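出远门前，给自己做一张用药时间换算表

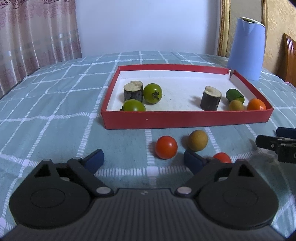

跨六个时区以上的行程，药还按家里的钟点吃吗？读者Tesfamariam上次留言说，她飞到当地以后把晚上那片甲状腺药连着挪了三天，越挪越糊涂，最后干脆打电话问药房，对方让她先把每种药的间隔写清楚再谈怎么挪。这个建议太好了，我照着做了一遍，真心推荐大家都试试！

第一步，把正在吃的药全部写下来，保健品也算。每行写四样：通用名、每片剂量、间隔几小时、空腹还是随餐。通用名一定要写，商品名换个国家常常查不到。我自己的单子上有一行是“二甲双胍，缓释，随晚餐”，还有一行是维生素D，400单位，早上。

第二步，画两列时间，左边家里，右边目的地。时差七小时的话，家里晚上八点的药对应当地凌晨三点，这种就用荧光笔涂出来，它们才需要动脑筋。

第三步，带着表去问医生或药师，问三句：这个药能不能一次挪到位？漏了一次怎么补？两次之间最短隔多久？胰岛素、抗凝药、抗癫痫药千万别自己算，务必请开药的人给方案。答案直接写在那一行后面，别另找纸（我另找过，丢了）。

第四步，按天分装，原包装和处方复印件也一起带上，放随身行李。需要冷藏的药提前问航空公司，托运舱不合适。

第五步，手机闹钟改成目的地时间，每个闹钟的名字就写药名。出发前在家演练一天，会发现好多小毛病，比如我的2000毫克那行抄漏了“分两次”，幸亏演练时看出来了！

表格做好后拍一张存手机，再打印一份夹在护照里。回程把两列对调，再请药师看一眼。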